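Saturday, bench 2, Prothero arm, stacking task for the Sumton meet

Start 9:40. Carried over from last session: grasp offset on thin rims, cable drag at the wrist, and the rewrite of the release routine. The release routine is merged on the team branch. The old one is still in the folder under its original name, so check which one is loaded before running anything.

Task as written in the Sumton student rules: mixed plastic tableware on a cloth-covered table, random start layout, nest or stack as many pieces as possible inside the time limit. A piece counts if it is supported entirely by another piece when time is called. Pushing a piece along the cloth is allowed. Pulling the cloth is not.

Calibration first. Ran the standard routine from the Loststead handbook, using the printed target flat on the table. First pass gave a residual of 8 mm at the far edge, too large to work with. The target had a fold in it. Replaced it with the stiff one from the cabinet and the residual dropped to a level we have accepted before. Saved over the old file. Exposure locked after calibration, white balance locked too. Auto exposure was moving the color thresholds last time and we spent most of an afternoon blaming the segmentation.

Segmentation notes. The green cloth separates well from blue and orange. Lime green is the weak one, mostly in shadow, where the mask loses part of the outer wall. Widened the hue band slightly and raised the saturation floor to compensate. Specular highlights on the glossy inner walls still punch holes in the masks. Closing with a larger kernel fills them, but also merges two pieces if they are near each other. Left the kernel alone and filled holes by contour instead. Slower, acceptable.

Training set for the detector now stands at 1,689 labeled crops. Cups are underrepresented. Whoever labels next, please do cups, and label nested pieces separately even if only the rim shows.

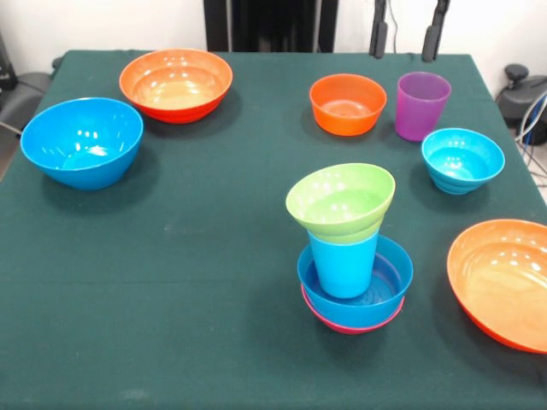 Grasp planning. The planner picks a point on the rim and closes one finger inside the wall and one outside. For wide flared rims the approach has to be tilted or the outer finger lands on the rim. Current tilt is fixed. It should depend on the flare angle, but we have no good estimate of flare from a single view. Proposal: a lookup by detected piece type. Crude, and probably enough for the meet.

Cups are handled separately. Grasp is across the rim wall from directly above, low force. At the default force the wall flexes and the cup springs sideways on release. Set the force to 37 percent of maximum and the cup stays put in most trials. Below that it slips during the lift.

Release height. The new routine lowers until the wrist current rises, backs off slightly, then opens. It works for bowl into bowl. For a bowl on top of a cup the contact is off center and the current rises early, so the bowl is let go tilted. Counts under the rules if it stays up. Would still prefer a flat placement, because anything added on top of a tilted bowl comes down.

Timing. Mean cycle is around 140 seconds for a full pick and place including the re-scan. Most of it is the re-scan and the return to home. Home position is farther back than it needs to be. Try a nearer waypoint and skip the return when the next target is already in view.

Fault at 11:15: gripper controller dropped off the bus mid-move. Arm held position, as it should. Reseated the connector on the Pramex board, came back after a power cycle. Second time this month with the same symptom. Connector has some play in it. Strain relief needed before travel, and a spare board in the box if the budget allows.

To do:
- Lookup table for tilt by piece type
- Early contact problem on cup tops, try averaging the current over a longer window
- Nearer waypoint, measure cycle again
- Strain relief on the Pramex connector
- Label cups
- Delete the old release routine, or at least rename it

Logs are in the shared folder under bench 2. The run before the fault is incomplete, do not use it for timing. Powered down 12:30.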